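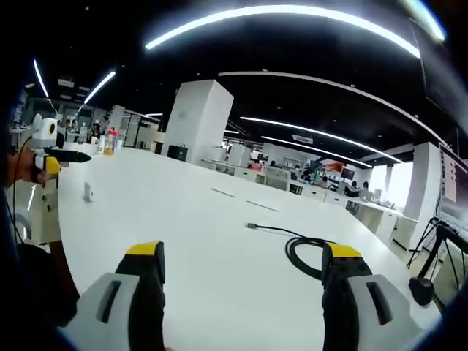 Berisha Workshop – Fit-Out and Furniture Group – Notebook

March, long white table, entry continued from the previous page

Started 9 in the morning. Job for today is the tabletop: cable management, the seams, and deciding what is allowed to live on it. Radka wants the table signed off before the second one is ordered from Ovix, so I am writing down more than usual.

Cable first. The black one with the small metal connector is still on the tabletop, coiled, with the connector end run out straight. It has no label. Bujar thinks it came with the Nillum lamps, Montserrat thinks it is older than that. Tried it in the lamp base and it does not fit. Leave it on the table until Hafþór has looked at it, then it goes in the drawer with a tag or in the recycling. Please do not coil it tighter than it is now. The last one we kept in a tight loop had a break in the jacket next to the plug.

Seams. Two of them, dark against the white, and they show from the far end of the room more than I expected. Ran a fingernail and then a steel rule across both. The nearer one is flush along its whole length. The farther one has a small lip at the window end, enough to catch a sheet of paper when you slide it across. Loosened the bracket underneath, pushed the panel down, tightened again. Better but still there. Noémie suggests a shim under the bracket. Will cut one from the card in the scrap bin and see if it holds before asking for a proper one.

Filler: not now. The Hidbridge sheet says the panels should be left to settle for 72 hours after any adjustment, so the clock starts again after the shim.

Curved edge. Wiped down and checked by hand. No chips. One gray scuff near the corner came off with a damp cloth.

Bottles. The one with the red cap and the yellow-orange liquid stays, and so does the smaller pale one next to it, but neither should be standing directly on the top. We had a ring on the old table that never came out. Montserrat is bringing a tray. Whoever filled the red-capped one, write on it what it is and when.

The small white upright thing on the left side can stay where it is for now. It is light and easy to lift when wiping.

Lighting. Sat at both ends for a while to see what the strips do to the surface. With the black ceiling all the light comes from the LED lines, and the long curved one reflects in the white top if you sit low. Fine standing up. Sitting, I moved my chair a little to one side and it stopped bothering me. Hafþór asked if we could dim the curved one separately. I don't know how they are wired. Ask the building.

Load test, short version. Put 50 kg of paper boxes on the middle of the span, left them over lunch, measured the sag against a string line. 2 mm, back to nothing after unloading. Did not repeat it at the ends.

Costs, for Radka: brackets from stock, card shim free, tray not bought yet. If we do end up replacing the farther panel it is about 2,000 including delivery, and I would rather live with the lip.

Open points
Tag or bin the cable – Hafþór
Shim – me, tomorrow morning
Tray for the bottles, and a label – Montserrat
Ask how the ceiling strips are switched – Bujar
Second table: hold the order until the seam has been checked again

Later, 16:40. Shim is in already, Noémie had card the right thickness in her bag. Lip is down to almost nothing, paper slides over it if you go slowly. Wrote the time on a piece of tape under the bracket. Please keep heavy boxes off that end until it has settled.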